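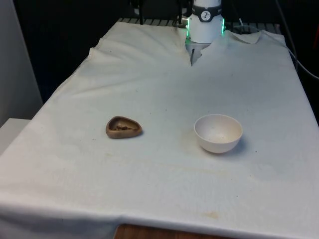 Figure 4. Gripper with the pale gray fingers at the far side of the cloth. The brown dish and the white bowl stand on the table.

4.2 Comparison of finger types

We compared two finger sets on the same arm, the hard Fendura fingers and the soft Tisura fingers. The task was to take hold of a tablecloth near its far side while a dish and a bowl stand on it. Each set was used for 100 trials, so 200 trials were made in total. The grip force and the approach speed were kept the same for both sets.

The hard fingers failed in 16 trials, mostly where the cloth was lying flat. The soft fingers failed less often, but they needed a deeper press before closing. Wrinkles such as the ones in Figure 4 made the grasp easier for both sets. We did not smooth the cloth between trials, and therefore the starting state was not always equal. This point is discussed again in Section 5, together with the wear of the soft fingers.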